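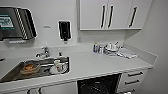

# The Shared Counter: A Conversation with Doina Dervishi

**Facilities Office, Oren Building**

When the second-floor workspaces of the Oren Building were refitted in February, most of the attention went to the new meeting rooms. The sink counter at the end of the corridor received less notice, although it is used by more people in a working day than any other fixture on the floor. Doina Dervishi, who manages shared facilities for the building, agreed to discuss how the area was planned and what is asked of those who use it.

Ms. Dervishi has held her position for six years. She began the interview by explaining that the old arrangement had been two separate counters with a gap between them.

"Things went into that gap and stayed there," she said. "Spoons, mostly. We decided early on that we wanted one long surface with no break in it. It turns slightly toward the side wall, and the fitters were not fond of that, but it gives us the full length of the room."

The front edge of the counter is rounded, a point on which she had insisted. The previous edge was square and had chipped in several places, and staff had complained of catching their sleeves and hips on it. The backsplash is low and white, like the wall behind it. Asked whether so much white was a practical choice, Ms. Dervishi replied that it was a deliberate one.

"A spill on a white counter gets wiped up," she said. "On the old speckled surface you could leave coffee for a week. Some of my colleagues would have preferred a darker color, and I understand why. It shows everything. I wanted it to show everything."

The stainless steel sink was the subject of a longer discussion. The project team considered a deeper basin, which would have hidden dishes from view, before settling on a shallow one. Wahyudi Yeoh, who coordinated the refit for the contractor, Fliteck, joined the conversation at this point and recalled that the decision took three meetings.

"The deep basin was in the first drawings," Mr. Yeoh said. "Doina crossed it out. She told us that people would fill whatever we gave them."

Ms. Dervishi confirmed the account. The rule for the sink is short: a cup may be set down in the basin while its owner is at the counter, and it should leave when the owner does. She acknowledged that the rule is not always followed. Her office sent a reminder to all 167 occupants of the floor after the first two weeks, and she expects to send another before summer.

"I do not believe in long notices," she said. "The first draft of that message was a page and a half. We sent four lines."

The faucet has a curved spout and a short lever handle. According to Mr. Yeoh, the lever was selected so that it could be worked with a wrist or forearm when the hands are soiled. The soap dispenser is mounted on the wall above the back of the sink, with its nozzle pointing down toward the counter. Both speakers agreed that its placement had been debated. Ms. Dervishi favored the wall because bottles left on the counter collect a ring of residue underneath and are moved about by each person who uses them.

"Soap should be in the same place every day," she said. "So should everything else, but I will start with soap."

Storage above the counter is provided by a white cabinet with three doors and black bar handles. The handles were chosen by Qistina Tjoa, who was responsible for the interior finishes. Reached by telephone, Ms. Tjoa said that she had wanted them to be easy to find against the white doors and easy to grip. The cabinet is intended for supplies held in common. Personal food and personal mugs are kept in the lockers across the corridor, and anything unlabeled is removed from the cabinet on the last working day of the month.

The question of what may stay out on the counter proved harder to settle. The office first proposed that the surface be cleared completely each evening. Users objected that items needed every hour were being put away and taken out again to no purpose. The present policy permits a small group of everyday things to the right of the sink, provided that they stand back near the backsplash and leave the front of the counter free for work.

"I lost that argument, and I think it was right that I lost it," Ms. Dervishi said. "If they are lined up at the back, you can wipe in front of them. I can accept that."

The counter is cleaned each evening, and the cabinet doors are wiped weekly. Mr. Yeoh will return with a Fliteck technician to review the fittings, including the door handles and the seal along the backsplash. Ms. Dervishi asked that loose or damaged parts be reported to the facilities office by email in the meantime. A similar counter is planned for the third floor, where the position of the sink has yet to be agreed.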